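**Dollemo handheld kit: progress report for March**

We're now well into the Dollemo trial at Vistarstead, and it has been a very good month! The kit is the pair of handheld grippers we asked you to fund, one for each hand, so a person can do a job the way they normally would while the movements are recorded for the robot to learn from.

We have 70 full recordings of the table-laying task that we're happy to keep. The target for the month was lower, so we've already started on the harder layouts. New people take 30 minutes to get comfortable, most of it spent learning to slide a thin finger under the rim of a plate — after that they stop thinking about the grippers and just lay the table.

What we like most is the weight. The Shibata pair we tried over the winter was well made, but arms were tired by lunchtime. With the Dollemo set people ask for another go.

Two things still need work:

- The cables. They're thick, and they get in the way when you reach across the table. Kudent has offered us a lighter set to try.
- Glasses. The fingers are lovely on plates and cutlery but a bit slippery on smooth tumblers. We'd like to test rubber tips.

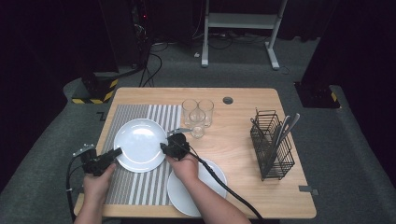

Neither of these has held us up, and both sit within the present budget. Next month we move on to clearing the table as well as laying it, with the cutlery going back into its basket. We'd also like to keep the kit for a further 2 months, and the hire quote will come to you separately.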